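Workshop notebook, garment handling bench
2024-03-26
Entry by Gunārs Siliņa. Remote operation by Chin-lung Lo.

Purpose: to continue the recording of T-shirt folding by remote control for the Usska task set. Procedure as in the previous entry, with the changes noted under 2 and 3.

1. Set-up. The leader arms were zeroed before the first run and again after the midday break. The delay between leader and follower was measured at 91 ms, which is within the limit agreed for cloth. The Tornero recording software was restarted once when it refused to open a new session folder. No data were lost. The first run of the day carries the number 2555.

2. Change to the fold order. The operator is now asked to bring the sleeve and side over the body before touching the hem. Under the old order the hem was folded first, and the shoulder then had to be pulled across a double thickness of cloth, with frequent slipping. Mr Lo considers the new order slower to perform but easier to repeat in the same way each time. I agree, and the written instructions have been amended.

3. Change to the approach. The fingers are to be brought nearly together before they are lowered to the cloth, and opened only as far as the grasp requires. Wide openings had been giving grasps that took in both layers when one was wanted.

Green shirt, wrist and overhead views:

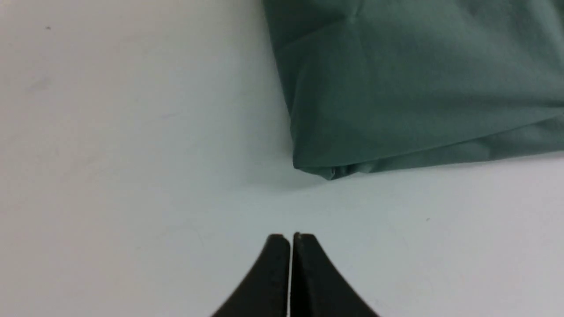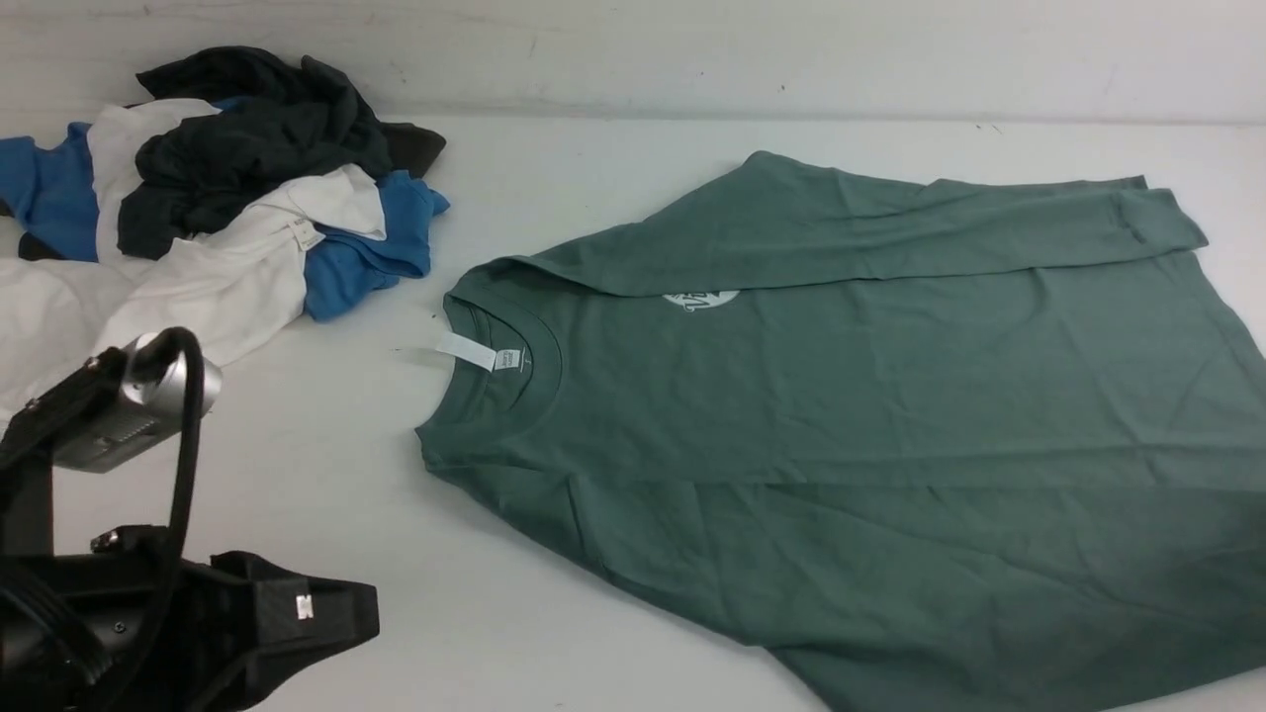
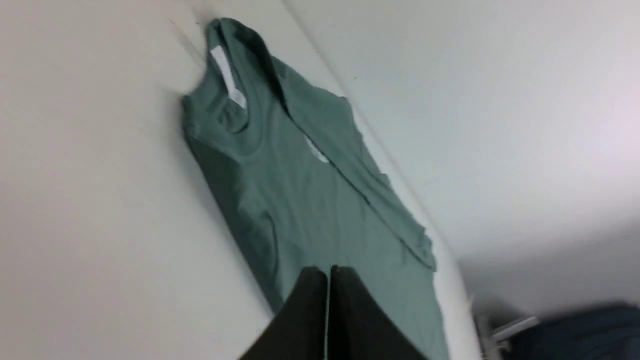 4. Results. Mr Lo completed 30 runs, of which two were rejected. In the first, the follower arm reached its joint limit and stopped. In the second, the operator released the foot pedal too early and the record ends before the fold is finished. Both have been marked as rejected in the session file and must not be deleted, as Venckus have asked to receive failed runs together with the good ones.

5. Observations. Pauses remain a difficulty. When the operator stops to judge the next grasp, the arm stands still and the record contains a long stretch with no movement. A policy trained on the August recordings learned to wait at precisely these points. The operator should therefore decide on the whole fold before pressing the pedal. Where a pause cannot be avoided, it is to be noted by run number so that it may be trimmed.

The left leader handle has developed some play at the wrist joint. It was tightened at midday and was loose again by the close of work. A replacement bush is to be ordered from Emon.

6. Outstanding.
Check the wrist camera focus on both arms before the next session.
Agree with Mr Lo whether hang tags are to be removed or left on. The instructions do not mention them.
Copy the session to the shared store and send the run list to Venckus.

G.S.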